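3. Construction of the Cell

3.1 Place and Conditions

The cell was built in the shared workshop at Steltmont, where the members rent a bench by the month and bring their own tools. This fixed two conditions from the beginning. First, the whole build had to stay inside the area of one bench. Second, it had to be possible for one person to take it apart in an evening, as the bench goes back to the other members during the yearly open days in October. We did not have access to a milling machine, and all parts described in this section were cut by hand or printed on the workshop printer.

An earlier version, built by Pascual Bravo in his kitchen, had the two arms clamped separately to a dining table. The clamps moved a little after each long session, and the distance between the two bases had to be measured again every time. From this we learned that the arms must share one common support. In the present version both arms are bolted to the ends of a single bar along the front of the table, so the distance between them stays the same even when the table is pushed or cleaned.

3.2 Walls and Table Surface

Light walls close the table at the back and at both sides. They keep the background plain for the camera, and they also stop small objects from rolling to the neighbor bench. The walls are held by corner posts and can be lifted out after four screws are removed. We tried a white paint first, but under the ceiling lamps of the workshop it was too bright in the recordings, and Svenja Brandes painted the panels again in a pale lavender-gray.

The table surface was changed more often than any other part. With a bare board, the grippers slid under light objects and pushed them away. A cloth gives more friction and is a bit soft, which forgives small errors in height. We decided to use ordinary household tablecloths and to exchange them between sessions, so that the controller does not learn one single background. Cloths with a print were preferred over plain ones. The cloth must be pulled tight before each session - a fold of a few millimeters is enough to tip a light cup.

3.3 Cables and Electronics

The cables gave us more trouble than the mechanics. If they are tied close to the links, they pull on the wrist when the arm is stretched; if they are left too long, they fall in front of the fingers. After several trials we let them hang in a free loop over each gripper and then led them down along the arm. The loop length was found by moving each arm by hand to its limits and adding 100 mm. Two small circuit boards sit on a slotted rail below the bar, where they can be reached from the front without moving the arms. Ayantu Habte wrote the firmware for them, and the wiring list is given in Appendix B.

3.4 Trial Task

For the trials we chose the preparation of a coffee place, because every member of the workshop has the needed objects at home and the build can be repeated elsewhere without buying a special test set. Figure 4 shows the cell with objects on the table, among them an upright coffee carton beside the left gripper, a brown mug and a blue ribbed cone lying on its side.

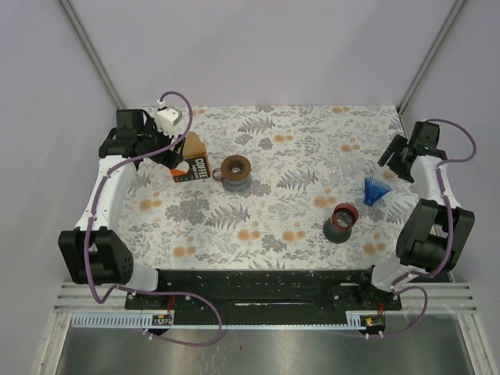
Vol. 7, No. 2

Figure 4. The two-arm cell with objects of the coffee task.

The clear plastic cup was included on purpose. The pattern of the cloth can be seen through it, and our first detector, trained only on solid cups, missed it often. Hendrik Dlamini therefore recorded 200 additional views of transparent objects on different cloths. The red and black cup was easier for the detector, and we used it as a reference when the lamps were changed.

Each session consisted of 100 attempts, and the objects were put back by hand between them. After every session the bolts at both ends of the bar were checked with the same wrench. The bolts at the right end needed to be tightened twice during the whole period. The results for the single objects are reported in Section 4.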